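Quick one from the Skilis side of the building, because I've been sitting on this since May and I'm finally allowed to talk about it! The new grasp planner is in. It's called Clellisier (Wilma Moffat picked the name, take it up with her), and as of this morning it's the default for every kitchen task we run.

What changed? The old planner worked out the whole reach up front and then stuck with it, so if a plate had shifted a little on the rack, the hand went to where the plate used to be. Clellisier keeps replanning on the way in, 20 times a second, and it treats the finger pose as part of the path instead of a separate step at the end. You can see the hand start to open well before it gets to the sink now, and I could watch that all day.

Wilma ran 377 plate pickups on it before we merged and 13 of them failed. Most of those were depth errors on shiny steel, which is really a perception problem and goes on my list (thanks, Wilma). The config files moved too, so if you're on the Rutherford branch, pull before you start anything or your wrist limits will be the old ones.
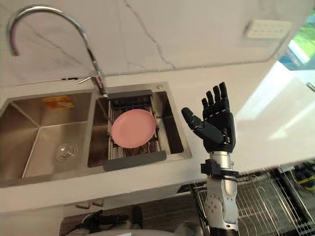 *Hand open and upright at the right side of the sink, pink plate on the drainer rack.*

Next up is bowls, and after that Trevura wants us to try cutlery, which I'm a bit scared of. Logs from Wilma's runs are in the shared folder if you want to poke at them, and please send me any weird replans you find. I'm collecting them!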